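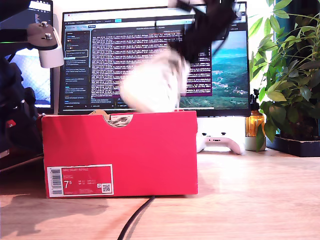
# Britine hallway shoe bench

The Britine is a low bench with shoe storage underneath, made for hallways, mudrooms and the bit of wall beside the back door. It is 100 cm wide and rated for a seated load of 100 kg. There are three shelves. The top one is shallow and suits sandals, thongs and children's shoes. The middle and bottom ones are deeper and take adult shoes and most ankle boots.

It is sold by Zindora and made in the Skonell workshop. The bench comes flat packed with all fixings in the carton.

## What it's made from

The frame, seat slats and shelf rails are solid Victorian ash. The shelf slats are the same timber, run front to back with a gap between them so grit and water drop through to the floor or the tray. The back is open. We tried an early version with a solid back panel and it trapped damp against the wall, so it was dropped.

The frame is finished with a clear hardwax oil. You can have it in natural, smoked or charcoal. Natural will yellow a little with age, mostly in the first summer if the bench gets direct sun. Charcoal hides scuffs best on the legs but shows dust on the seat.

Fixings are stainless steel. The feet are nylon and adjust by hand, which helps on old floors and tiled entries that slope towards the door.

## Size and fit

Measure the wall before you order and allow for skirting boards. The back legs are notched to sit over a standard skirting, but if yours is a tall heritage profile the bench will stand slightly forward of the wall. That's fine for sitting on. If you are fixing it to the wall you will need a packer behind the top rail.

Check the door swing as well. The most common reason people send a bench back is that the front door hits it. Open the door all the way, mark the floor with tape where the edge passes, then tape out the bench and walk around it for a day or two.

If you keep shoes in their boxes, the bottom shelf takes ordinary adult shoeboxes end on. Boot boxes don't fit. Boxes with a lift-off lid need to be pulled right out before you can open them, so put the pairs you wear least in there. Take out any damp paper before you put a box away, and leave the lid off overnight if the shoes have been worn that day.

Tall boots, including most gumboots, won't stand up on any shelf. Lay them on their sides along the bottom or look at the Jayasinghe boot rack, which has upright pegs and stands level with the end of the bench.

## Specifications

| | |
|---|---|
| Width | 100 cm |
| Maximum seated load | 100 kg, spread across the seat |
| Shelves | Three, slatted, fixed height |
| Timber | Solid Victorian ash |
| Finish | Hardwax oil: natural, smoked or charcoal |
| Fixings | Stainless steel |
| Feet | Nylon, hand adjustable |
| Use | Indoors or under full cover |
| Supplied | Flat packed, with hex key and wall bracket |

Shelf heights are not adjustable. We get asked this a lot. The rails lock the legs together and are what keeps the frame square, so moving them would mean a different bench.

## In the carton

- Two assembled end frames
- Front and back seat rails
- Seat panel, already slatted
- Shelf panels
- Bag of bolts, washers and barrel nuts, with a couple of spares
- Hex key
- Wall bracket and screw for timber studs
- Small tin of touch-up oil in your colour
- Printed instructions

Masonry plugs and plasterboard anchors aren't included. Ask at the hardware shop for something suited to your wall.

## Putting it together

Allow 30 minutes. One person can do it, though a second pair of hands is useful when the second end frame goes on. Work on a rug or the flattened carton.

1. Lay one end frame flat, with the bolt holes facing up.
2. Stand the seat rails in their holes and start the bolts by hand. Don't tighten yet.
3. Slot in the shelf panels. The rounded edge of each slat faces the front.
4. Lower the other end frame on top and start its bolts.
5. Stand the bench up and set it on a level part of the floor.
6. Drop in the seat panel and start the seat bolts from underneath.
7. Go around every bolt with the hex key and tighten evenly.
8. Wind the feet in or out until the bench doesn't rock.

If a bolt won't catch, the barrel nut has usually turned in its hole. The slot on the end of the nut should point along the rail. Turn it with a flat screwdriver and try again.

Don't use a power driver on these bolts. It is very easy to crush the timber under the washer and that isn't covered by warranty.

Go over the bolts again in a month. The timber will have settled by then, especially in a heated house.

## Fixing to the wall

The bench is stable by itself when someone is sitting on it. In homes with small children we recommend using the wall bracket, as the shelves make an easy ladder. The bracket goes behind the top rail, in the centre, and can't be seen once the bench is in place. Renters can take it off again with one screw hole to fill.

## Care

Brush grit off the shelves when you sweep the floor. Wipe the seat with a damp cloth and dry it. Avoid spray cleaners with bleach or ammonia, which take the oil off in patches.

Let wet shoes drip in the tray or on a mat before they go on the shelves. The oil copes with a bit of water but not with soaked runners sitting in the same spot every night all winter. If you see the grain starting to lift, let the timber dry properly, rub it lightly with a fine sanding pad and wipe on some touch-up oil. Leave it overnight before using it.

Lay oily rags flat outside to dry before you put them in the bin. Rags left bunched up can heat up and catch fire.

Road salt and beach sand are both hard on the finish. Rinse soles first if you can.

## Options

**Drip tray.** Powder-coated steel with a raised edge. Sits on the floor under the bottom shelf and slides out from the front. Available in grey only.

**Seat pad.** Grey or rust wool felt with a cotton backing and ties at the corners. Spot clean only. The pad makes the seat a little warmer and a lot less slippery. It is cut to the Britine and won't suit other benches.

**Jayasinghe boot rack.** Same timber and finishes. Can be bolted to either end of the bench or used separately.

## Questions we get

**Can two people sit on it?**
Two children, yes. Two adults will usually be over the load limit.

**Can it go on a verandah?**
Yes, if the verandah is fully covered and rain doesn't blow in. Re-oil it each year. It is not suitable for an open deck.

**Does it smell when it arrives?**
A bit, from the oil. It fades over a week or so with a window open.

**Will it mark my floor?**
The nylon feet are fine on tiles, boards and vinyl. Lift the bench to move it, as grit under the feet can scratch.

**Can I get it longer or shorter?**
Not in the standard range. Lutfa Abeysekara handles custom work and can tell you what's possible and how long the wait is. Send her a sketch with wall measurements and the direction your door opens.

**Can I buy a single replacement shelf?**
Yes. Shelf panels, feet and bolt bags are kept as spares. Tell us the finish and roughly when you bought the bench, as smoked was made a shade darker in the early runs.

## Delivery and returns

Benches in natural and charcoal are held in stock. Smoked is finished to order and takes longer. The carton is long and awkward more than heavy – please have someone home to bring it inside, as couriers won't leave it in the rain or carry it up stairs.

You can return an unassembled bench in its carton within 30 days. Assembled benches can be returned only if there is a fault. Take a photo of any damage to the carton before you open it and send it through with your order number.

For spares and warranty, contact Sunil Dissanayake at the Skonell workshop. The workshop closes for stocktake in March and messages sent then are answered when it reopens.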